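Course Handout: Care of Small Domestic Appliances
Unit 7 -- Compact Refrigerators: Shelves and Interior

Students should read this sheet before the practical session and bring it with them.

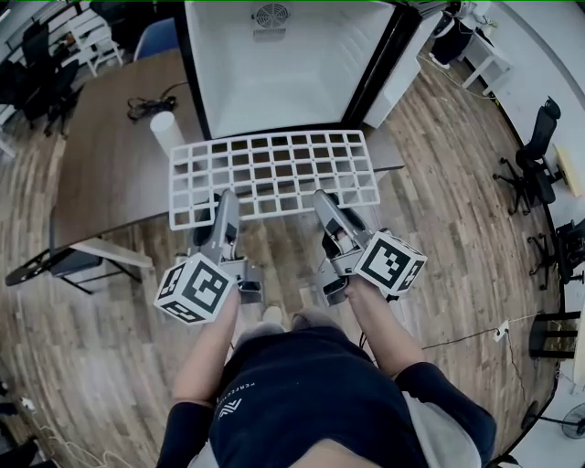
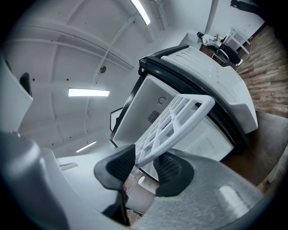
White grid shelf and compact refrigerator

Prepared by the Teaching Office, Clundance
Issued 2 Sep 2002

1. Removing the shelf
Food and containers are to be taken out first. The door is opened fully, and the shelf is held at its near edge and drawn forward in a level position. A shelf that catches should be eased back a little and tried again -- it must never be forced.

2. Cleaning
An open lattice collects spills at the crossings of the bars. Wash the shelf in warm water with a little washing-up liquid, using a soft brush for the corners of each opening. Scouring powder is not permitted. Rinse and dry thoroughly. The interior walls are wiped with a damp cloth; vents are wiped dry.

3. Refitting
Both sides of the shelf must enter their supports together. If one side leads, the shelf will sit at a slant and may drop when loaded. Press lightly at the front before any food is returned.

4. Written work
Each student shall submit a note of not more than 300 words on the arrangement of food in a refrigerator with a single shelf. Notes are due in March.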